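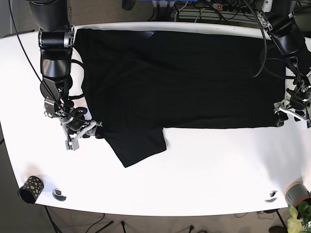 Cladolura left a comment under my last post and asked why I don't simply write the folding as a program, with fixed points, if the shirt starts flat on the table every time. The same comment said that 200 demonstrations by hand is a lot of evenings for a person who can fold a shirt in a few seconds without thinking.

It is a fair question and I started to answer it in the comments, but the answer became too long, so I make a post from it.

I did try fixed points, in March. I wrote down where the grippers must go, where they close, how high they lift. With the first shirt it looked good. Then I put the same shirt a little more to the side, and the gripper closed on the table. I added a correction, then another correction for the sleeve, and after two weeks I had a file full of corrections which I was afraid to open. Cloth is not like a box. Each time you lay it down it is a slightly different thing.

So now I show the task by remote control. I hold one small handle in each hand and the two arms copy what I do. The program is called Mak and it records the joints and the cameras together. When the fold is finished I press a pedal and decide if I keep the recording or throw it away. In the beginning I kept everything, also the bad ones, and this was a mistake. The robot learned very well how I hesitate.

The hesitation deserves some words. When I fold with my own hands I feel the cloth between my fingers. With the handles I feel nothing, only the spring. For the first 40 recordings I always stopped before closing the gripper, to look if I was really at the edge. Later, when the trained robot tried it alone, it also stopped there, in the same place, and sometimes it stayed there and did not continue. It was strange to see my own doubt in a machine. I deleted these recordings and made them again with a more steady hand.

What helped me most was to look at the small camera view at the wrist and less at the table. From where I stand I see the shirt well, but I don't see the distance between the finger and the cloth. On the wrist view the edge of the fabric is big, and I can bring one finger to each side of it. 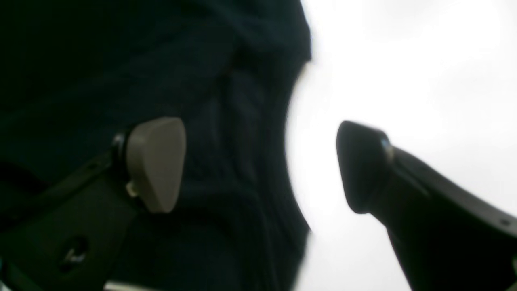

Wrist camera view, with the fingers on either side of the edge of the cloth.

Dark cloth is more difficult than I expected. The folds almost disappear in the picture, and a white table behind it becomes only brightness. I have lowered the exposure one step, but then the shirt is nearly one black surface. If somebody knows a good setting for this, please write to me. In the Dratalwood forum they recommend a lamp from the side, at a low angle. I have not tried it yet.

My rhythm at the moment is 15 recordings, then a break with tea, then 15 more. After that my wrists are tired and the folds become careless. I move the shirt a little between the recordings and I try not to put it too nicely. This is harder than it sounds, my hands want to make it straight.

So, Cladolura, yes, it is many evenings. But I sleep better than with the file of corrections. Next I want to try a towel from Cluvudwood, which is thicker and has no sleeves.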